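The tablecloth comes back

Marianna Zawadzka owned no tablecloths until September. She had place mats, a set of six, and wiped the table down after supper like most people she knows. Then her aunt moved to a smaller apartment and a box of folded linens arrived at the door.

"I used one because the table was scratched," she says. "Then I kept using it."

Printed table covers are selling again. At Krajewska, a fabric store in Sullach, Cyprian Zieliński has given them two full shelves and cuts lengths to order. Plain white hardly moves. Customers want flowers, and they want them large: leaves and stems in gray, with one warm color on top. Orange is the one they ask for most this spring.

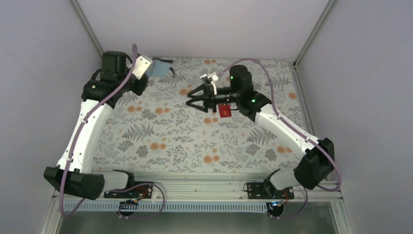 Zieliński tells buyers to go for an off-white ground if the cloth will be used every day. Bright white shows tea by the second morning. A busy print is easier to live with too, though it has a drawback – small things get lost on it. Zawadzka keeps her keys in a bowl now.

Size causes the most returns. Measure the table, then add 8 inches on each side for everyday use, or 16 for a formal drop. On a work table or a craft table, skip the drop and cut the fabric to fit the top. Loose edges catch on drawers and sleeves.

For washing, Zieliński suggests cool water and no bleach, and he irons from the back while the cotton is still damp. Zawadzka doesn't iron hers. She hangs it over the shower rail overnight and puts it back on the table before breakfast.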